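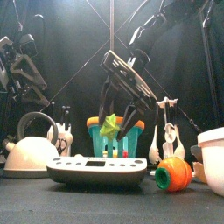 Play kitchen with the basket, the kettle and the hanging utensils. A thread on toy food, because I have become a person with opinions about toy food 🧵

Right, so a few of you asked about the play kitchen bits after I moaned about them last week. They came from all over the place. Some from Trolby (the swap app), some from a bag my cousin Dexter Benavides had in his loft in Drivach, some I have no memory of getting at all.

The basket first. Teal with orange bits, slots down the sides. I love a basket with slots! You can see whether the carrot's in there before you tip the whole lot out looking for it.

Everything edible goes in the basket. Everything you cook with stays out. It's a rule I made up on a rainy afternoon and I'm sticking to it, though the cups have caused arguments (are cups food? My niece says yes, if there's soup in).

The utensil rack is my favourite bit. Slotted spoon, ladle, plain spoon, all in white, all hanging up. I'd quite like one for my real kitchen, where the ladle lives at the back of a drawer and jams it shut every single time.

Also very keen on the kettle. Great big curved handle, lovely and easy for small hands. Tea has been made in it over 3000 times, I reckon, and I've been made to drink every cup.
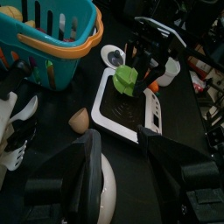 Anyway, the hob. It's got the little rings marked on the black part and a strip of buttons down the side, and those buttons are the whole point. My niece has never cooked anything without pressing all of them first. Then she tells me it's "on number 3" and I have to blow on my dinner.

Pot lids, though. We've got a white one with a dark knob and I could not tell you where its pot is. If you're buying second-hand, ask for a photo of the lids WITH the pots. I didn't, and I've paid for it.

Somebody asked about cleaning. Plastic food gets a bowl of warm water, a drop of washing-up liquid and an old toothbrush for the creases. Leafy things are the worst, all those folds. Shake them out and leave them on a tea towel overnight.

Anything with a battery gets a damp cloth and that's your lot. Take the batteries out first if you can get at the screws. (I learned that one in June, with a till that said "thank you" until bedtime.)

Wonky handles: I've had good luck with Clellus glue, the slow sort. Hold it for 3 minutes, then leave it alone till the next day. I never leave it alone till the next day, so do as I say and not as I do.

Next on my list is the Rimkutė fruit set, the one that comes in halves so you can "chop" it. If anyone's got one going spare on Trolby, shout! I'm user 1834 on there and I'll happily swap a tea set with most of its saucers.

Oh, and for whoever messaged about storage: one basket for the food, one shallow tray for the spoons and scissors. I tried a big lidded box and we just stopped playing with it all for a month. Out on the table it gets used.

Off to look for that pot. If it's in the bath toys again I'll let you know.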